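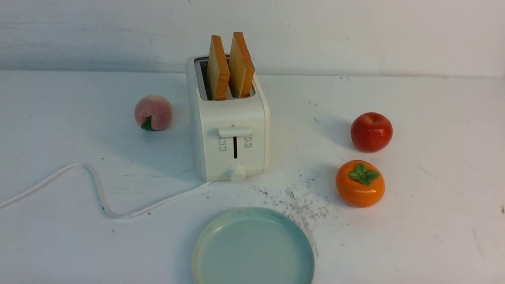
*Toaster with two slices up, plate in front, fruit kept to the sides.*

## Can a machine do the toast yet?

Partly. Moving bread from slot to plate is a fair test of any kitchen arm, and it is the chore we get the most mail on at the Lindholm workshop. The notes below cover the unloading step only. Spreading butter is another page.

**Slot clearance.** Bread is soft and the slot wall is close. Fingers have to go down on both sides of the slice without catching the rim. Set the grip width with a cold slice before any live run, and unplug first.
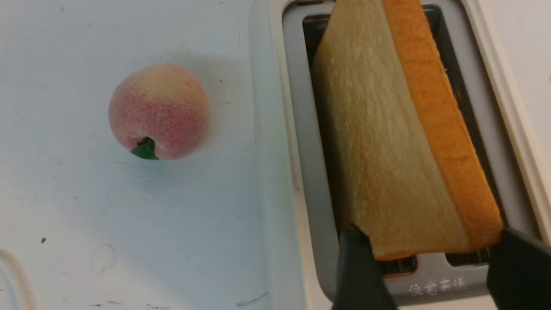

*Fingers at the lower end of the slice, peach off to the left.*

**Grip force.** Start low. Too much force dents the crumb, too little and the slice turns in the fingers. Dry toast tolerates more than fresh bread – log the two separately.

**Placing.** Lower the slice until it is nearly on the plate, then open. A second slice can overlap the first as long as both stay inside the rim. 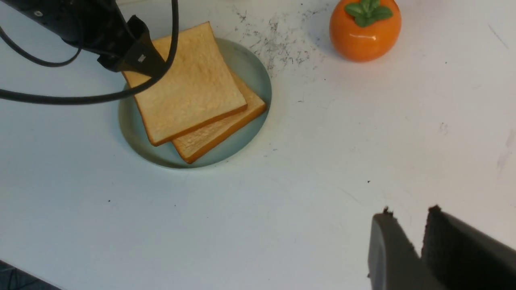 Check cable slack at full reach before the first run. A loop that hangs clear at the toaster can drag over the plate.

**Time.** Our Pundton log for December has 588 attempts. The median was 71 seconds per slice, and a person needs two or three.

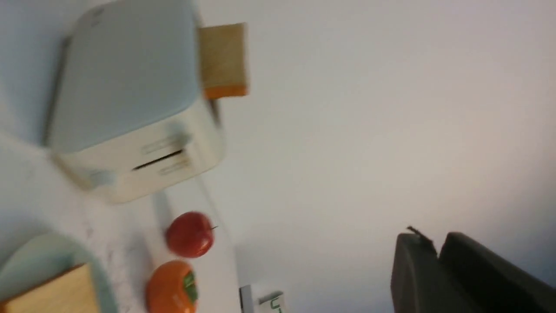 Wipe the finger pads between sessions and replace them when the edges fray. Crumbs on the pad change the grip more than any setting does.

For shop-floor loading, with rigid parts in fixed trays, the answer is already yes. For breakfast, keep a hand near the stop button.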